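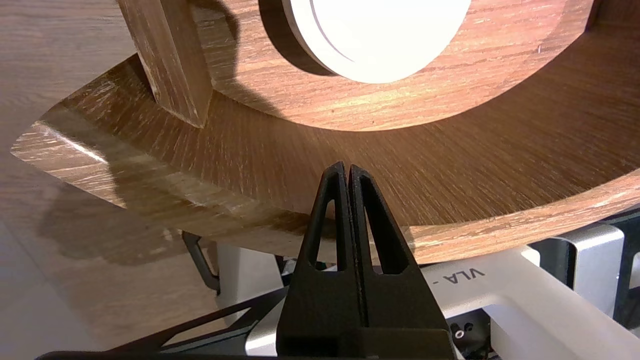 What does Nirnatel do?
We collect the examples a robot arm learns from. Someone drives the arm by hand, the wrist camera records, the learning system gets the lot.

About us
Small crew, started in February with one arm and a borrowed desk. Now 11 of us. Nilmini Marikar runs collection, knows every cable by heart. Each job is 300 runs minimum, half done by people who are new to the arm. Slow runs kept. Fumbled ones too, labelled as such.

We work in furnished rooms, not just on a bench. Round tables, wood floors, corners, cords hanging down the wall. Light changes all day and we let it. Wrist view looks like this, closed fingers low in the middle, side table on the right:

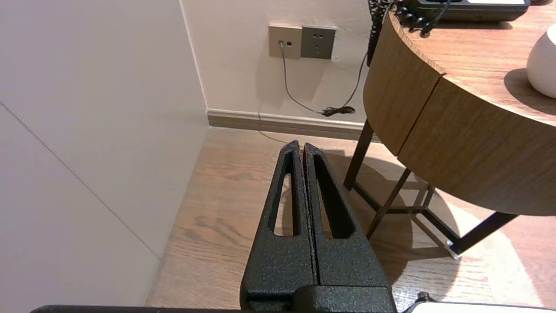

Who we work with
Zilora (labelling), Haslinger (grippers and spares), Plekgate, our longest customer. Seven people on collection, the rest check and sort. Every run gets watched by a second pair of eyes before it goes out, no exeptions.

Visits
By appointment, mornings best. Ring the bell twice, its a bit faint. Page updated 10/05/2025, new staff photos to come.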